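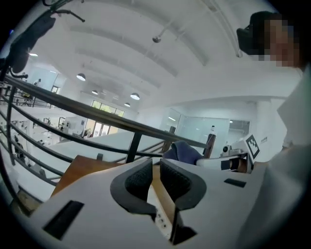 2022-07-13, Lerkivcombe, upstairs

Back on the mezzanine for the second long day of sorting the cloths, and I want to get this written down before I go home, as last time I left it to the morning and couldn't read my own labels. I do like working up there. The white walls and that high arched ceiling throw the light about so evenly that the darks can be told apart without carrying everything over to a window, and with the darks that's half the job. The dark blue lying crumpled near the railing is a fair example. Downstairs under the strip lights I would have called it black, and into the wrong box it would have gone. I've written "blue, dark, check upstairs" on the sheet for that whole batch and we'll do the rest of them the same way.

The total from the Griditz delivery is 232 pieces, which agrees with their note, so my apologies to them for the grumbling last week. Of those, 50 are the heavy weave we asked for and the others are the ordinary one. The heavy ones fold beautifully but they don't stay small, and I had to give up on the shallow trays and go back to the deep boxes. If anybody finds the lids for the deep boxes, please put them under the stairs, where I looked first and will look again.

Folding: I tried thirds and then halves, as we talked about, and also halves and then thirds. Thirds first gives a neater edge, but the pile leans after a dozen or so and I spent a silly amount of time straightening it. Halves first is quicker and sits flatter. I've gone with halves for everything ordinary and kept thirds for the heavy weave, and I've pinned one of each to the board so that whoever carries on can see what I mean (my drawing of it was no use to anyone, including me).

The wooden table is a pleasure to fold on, nice and smooth, but please keep the piles well in from the railing side. One went over this morning, all down the stairwell, and I had to shake out and refold the lot.

Weighed the packed boxes before lunch on the Hirano scales. The first lot of small bundles came out at 557 g each with the band on, and the band is next to nothing, so I shan't bother taking it off for the rest. The Solto labels stick well to card and very badly to cloth. I've still got 200 of them, plenty to see us through to October if we only use them on boxes.

Still to do: the second shelf of greys, the box marked "odd" (mostly not odd, from a quick rummage), and a proper wipe down of the table. I've left the kettle descaling overnight, so don't drink from it until it's been rinsed twice.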